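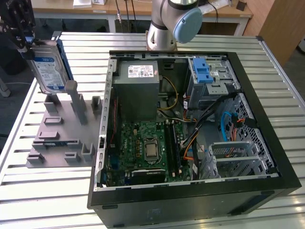 労働と自動化 第3回配布資料
中古パソコン再生工場における分解・組立の自動化と働く人の変化

前回は倉庫の話でした。今回はもっと手元に近い仕事、デスクトップパソコンの分解と部品の入れ替えを扱います。個人的にはこの授業でいちばん楽しみにしていた回です!

1. なぜパソコンの分解は難しいのか

自動車の溶接ラインでは同じ形の車体が同じ位置に流れてきます。ところが再生工場に届く筐体は、メーカーも年式もばらばらです。側板を外すと、電源ユニット、光学ドライブ用の金属枠、マザーボード、メモリスロットがそれぞれ違う場所にある。とくに厄介なのがケーブルです。電源から垂れる黄色い線や細いSATAケーブルは柔らかく、押せば動き、引けば別の部品に絡みます。剛体の位置決めは得意でも、柔らかいものは苦手。この一点を覚えておくと、後半の議論がぐっと分かりやすくなります。

3.5インチのハードディスクは比較的扱いやすい部品です。外形寸法が規格で決まっているので、グリッパで挟む位置をあらかじめ定められます。側面にブラケットが付くと幅が変わりますが、それも種類ごとに登録すれば済みます。自動化がドライブから始まることが多いのは、こうした事情によります。

2. 治具という主役

ロボットの授業ではどうしても腕に目が行きますが、今日はぜひ治具に注目してください。部品をいったん置き、向きを揃え、つかみ直すための台です。ブロックや柱の配置ひとつで持ち替えの回数が変わります。しかも治具を考えるのは、たいてい現場で長く手作業をしてきた人です。指先の勘が金属や樹脂の形になって残る。すごいことだと思いませんか。

3. 事例:Flevdenの再生ライン

Flevdenは事業所で使われたパソコンを引き取り、検査と部品交換をして再販売する会社です。Busgateの作業場に腕型ロボットを2台入れ、ドライブの着脱と仕分けを任せました。対象機種は導入時が3機種、現在は10機種です。

作業者のGladys Palominoさんは、導入前は一日中ドライブの抜き差しをしていました。いまは筐体を受け入れてケーブルを逃がし、ロボットが止まったときに原因を調べる係です。聞き取りでは次のように話してくれました。
「手首は楽になりました。でも頭は前より疲れます。止まる理由が毎回違うので」

班長のGert Coetzeeさんは別の点を挙げています。以前は隣の人と話しながら作業できたのに、配置が離れて会話が減ったこと。そこで午後3時に全員が集まり、その日の停止事例を持ち寄る時間をつくりました。これが評判よく、治具の改良案の多くはここから出ています。

4. 何が変わるのか(論点整理)

仕事の中身:反復作業が減り、準備と例外対応が増える。例外対応は求人票に書きにくく、評価からも漏れやすい。

技能:ねじの固さや端子の引っかかりを手で知っている人ほど、停止の原因を早く見つける。では、最初からロボットと働く新人はその感覚をどこで身につけるのか。Flevdenでは新人に、まず100台を手作業で分解してもらう決まりです。

時間のリズム:手作業なら自分の調子で緩急をつけられるが、機械の待ち時間に合わせると休み方まで変わる。

賃金:Sawsan Nasrallahさん(労務担当)によれば、例外対応の手当は導入後しばらくなく、作業者側の要望で新設された。技術の導入と処遇の見直しが同時に進むとは限らない。

5. 授業内の作業

二人一組で、自分のアルバイト先や身近な職場の作業を一つ選び、手順を書き出してください。各手順に「形が決まっている」「柔らかい・ばらつく」「人と話す必要がある」の印を付けます。印が重なる手順があってもかまいません。付け終わったら、最初に自動化されそうな手順と、そのとき隣の手順を担当する人に何が起きるかを話し合います。

6. 次回まで

Ziad Sabbaghさんの講義メモ「停止時間は誰の仕事か」を読み、疑問点を一つ書いて提出。メモに出てくるJunarの事例は食品包装です。今日のパソコン分解と比べて、ばらつきの性質がどう違うかを考えながら読むとおもしろいですよ。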